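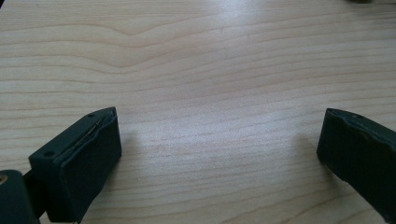

Matvii Maksymiv: Ich sehe es anders. Wenn die App von Ekano eine Geräte-ID überträgt, dann bleibt es ein personenbezogenes Datum, auch wenn sie vorher gehasht wird. Das Wort "anonym" in Abschnitt 4 ist also falsch gewählt.

risness_oksana
Mar 6, 2023
Danke für die Antwort. Ich habe die Datenschutzerklärung jetzt zweimal gelesen (Deutsch ist nicht meine Muttersprache, bitte korrigiert mich). Dort steht, dass die Daten an Duketti "und verbundene Unternehmen" gehen. Welche Unternehmen das sind, wird nicht genannt. Ich habe im Oktober eine Auskunft verlangt und eine Tabelle mit 233 Zeilen bekommen. In 46 davon steht mein ungefährer Standort, obwohl ich diese Erlaubnis nie gegeben habe.
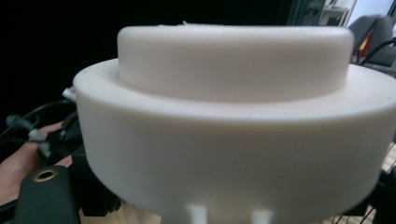 Die übrigen Zeilen sind meistens Uhrzeiten, Akkustand und Version vom Betriebssystem. Das stört mich weniger. Meine Frage ist, ob ich wegen des Standorts zuerst noch einmal an Ekano schreiben muss oder mich gleich beschweren darf.

T. Marchuk
Der Standort kann auch aus der IP-Adresse kommen, dafür braucht die App keine Erlaubnis. Bei mir lag er um die 79 Kilometer daneben. Ich würde daraus keine große Sache machen.

Matvii Maksymiv
@T. Marchuk: Ob er genau ist, spielt keine so große Rolle. Er muss in der Erklärung stehen, und dort habe ich ihn nicht gefunden.

T. Marchuk
Abschnitt 7, "technische Verbindungsdaten". Man kann streiten, ob das genügt. Für mich genügt es.

iolo_g
Beschweren darf man sich sofort, eine Frist muss man dafür nicht abwarten. Trotzdem würde ich vorher kurz schreiben und nach der Quelle vom Standort fragen. Die Antwort legst du dann der Beschwerde bei.

risness_oksana
Gut, so werde ich es machen. Abschnitt 7 hatte ich übersehen, aber überzeugt bin ich davon nicht. Weiß jemand, ob der Brief an Ekano oder an Duketti gehen muss?

iolo_g
An Ekano. Duketti kannst du in Kopie setzen.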